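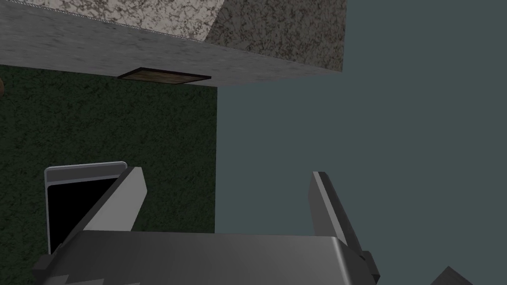
Texture and layout randomization in the Plodier kitchen: gallery

These renders come from the simulated kitchen we use to train and test grasping policies. The work was done by Heike Hollmann and Khalil Yammine. We wanted to know how much the look of a room matters to a policy that sees only through a camera near the gripper.

Each kitchen is built by the Plodier generator. It picks a layout, then assigns a surface material to every wall, cabinet and countertop with no regard for taste. Stone can end up beside something close to carpet. We generated 2,748 kitchens for training and kept 127 others for testing. The Hellwig baseline was trained on a single kitchen with fixed materials.

Click any picture for the full-size render.

Open gripper, looking up
Both fingers are apart, with a gray slab overhead and a dark green surface to the left. The right half of the background is a flat slate gray with no features, and plain areas like this gave the baseline trouble. It tended to drift sideways when one side of its view had no texture. The policy trained on varied kitchens drifted much less.

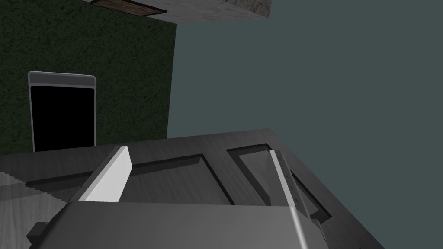

Results in short
On the test kitchens, the baseline finished 47 tasks. The policy trained on varied materials finished 2 out of every three it was given. Both were scored on the same tasks, with the same time limit and the same starting poses.

Most of the remaining failures were at cabinet fronts with dark grooves. The policy sometimes treated a groove as the gap between two doors and tried to pull there. Adding more wood finishes in March helped a little. Changing the lighting helped more, and we now vary it in every training run.

What we have not tested
None of this has been run on hardware. The Astberg arm has a wider palm than the simulated one, so the camera would have to be moved first. Materials for the Flasitz layouts are still being sorted and are left out of the numbers given here.

Page last updated 15th July.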